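Notes for Session 6: Sorting, Putting Away, and the Stuff on the Table

Hi everyone, and welcome back. I promised I'd write up what I said last time, so these are my notes with the rambling trimmed (a little). Please read them before lab, and bring the Riedl chapter on household storage if you have it.

Our topic is the humble open container. You'd think putting a thing in a basket is too small a subject for a whole session, but I could go on about it for weeks! A basket asks very little of you. It has no lid and no slot that only fits one shape. Compare that with a cutlery drawer, where every piece has a right place and you have to look before you let go.
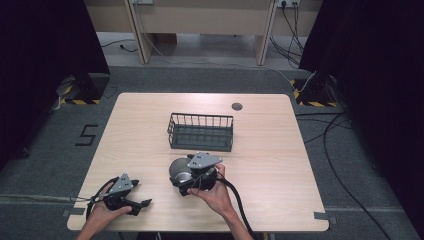

Department of Domestic Design and Ergonomics, Trovham College

I'd like you to think about the ball and the wire basket as a pair. A ball is easy to pick up in one way, since it doesn't matter which side you come from, and annoying in another, because it won't stay where you put it on a bare table. So the walls of a container matter more for round things than for flat ones. Wire sides also let you check the contents without leaning over the top, and I'm a big fan of that at home.

Then there's table space. Gion Wyss asked whether the basket should sit at the back or the front, and my answer is: try both. With the basket farther back you get a clear patch in front for handling things, but your reach gets longer every time. Over 15 items you may not care. Over 34 you'll probably feel it in your shoulder.

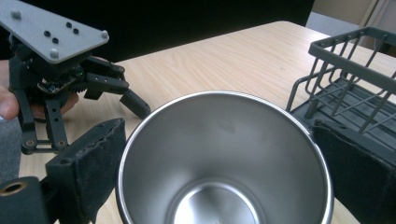
Cups are where people start arguing. A cup is an object to put away and also a container in its own right, so does it go in the basket, or do small things go in the cup? Felicidad Mangubat sorts by where the item lives, and Aoi Ishida sorts by size, and I've seen both work fine. A steel cup at least forgives a clumsy landing, though it's noisy about it.

For lab: pick six things from your own kitchen, one of them round and one of them hollow. Put them away twice, with the container in a different spot each time, and write down where you hesitated. Half a page is plenty. Hand it to me or to Severin Grabner in room 3088.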